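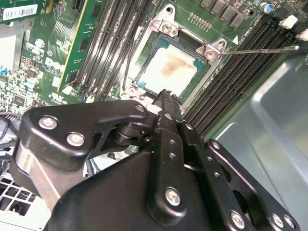
Fingertip at the lower edge of the processor, load plate open.

The donor for this part of the build is a Dell workstation I picked up when an office in town cleared out its storage room. I wanted the arm to learn on something I wouldn't miss. Taking a CPU out of a socket is a ten-second job by hand, and it has eaten most of my evenings since October.

The order of work is simple enough. The heatsink comes off by hand, and so does the lever and load plate for now. Then the arm goes in over the socket, finds the edge of the package and tries to tip it up so it can be picked. I left the old thermal paste on the heat spreader. Cleaning it would make the camera's life easier, but the next board won't be clean either.

Finding the edge is the part I'm happiest with. Over the last two weeks I ran 577 approaches and logged all of them. The log is plain text, one line per try, with joint angles and motor current. Before that I was going by feel and kept fixing things that weren't broken.

Two changes made the difference. The first was slowing the last bit of travel and stopping on a current rise instead of a fixed height. The case never sits quite flat on my bench, so fixed heights were a waste of time. The second was the fingertip. Irfan Yusof suggested a serrated tip after watching the smooth one skate across the metal on a video call. He was right - I had been blaming the wrist calibration for a month.

Cables are still a problem. The planner knows nothing about them, so I tie back what I can and keep a hand near the power switch. The memory slots are tall enough to matter too, and I had to change the approach angle twice to clear them.

The control code is still the thing I call Nereritz. It is now 1,353 lines, too many of them for the gripper. Umut Eren has offered to go through it and split out the motor driver, which I'll post once it runs on his setup as well as mine.

Next is the lever. It needs a push down and a small move sideways before it lets go, and the arm flexes more than I'd like under that load. I have a stiffer bracket drawn up, but no metal to cut it from yet.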